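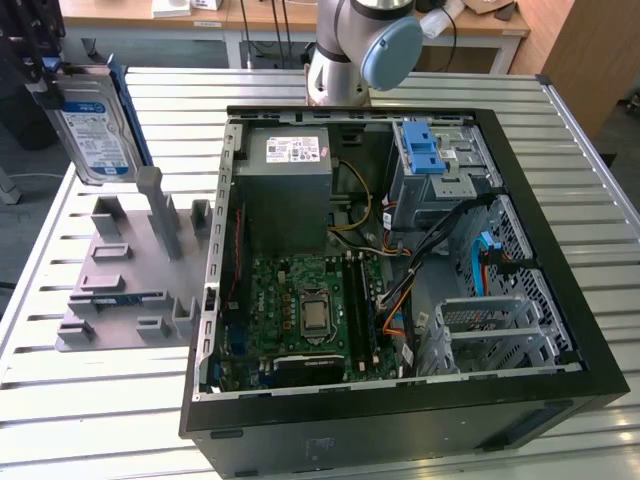
The Rornow tower on its side, with the panel off.

I bought this used black tower in April from the Judier shop, as a base for a small office computer. I paid 440 for it, with processor and graphics card included. After some weeks with it I can say what is good and what is less good.

The layout inside is simple. The power supply is in the corner, and the processor stays well reachable when the case lies flat. The memory slots are near it, also without problem. I like very much the blue plastic latch at the optical drive cage, because it opens with one finger.

The cables are the weak point. The black bundle crosses the side of the drives, and there is an orange one which I always must push away before I work with the caddy. The yellow and black power wires are also in the way of my hand. I asked Ásdís Thorlacius at the shop if shorter cables exist for this model, and she found me 2 for the drives.

The hard drive caddy has rails and slides evenly, but the metal is thin. For a first build I would recommend it. For a quiet room, take the Zurkden, if you can pay 594.

Girish Ahuja, 5th May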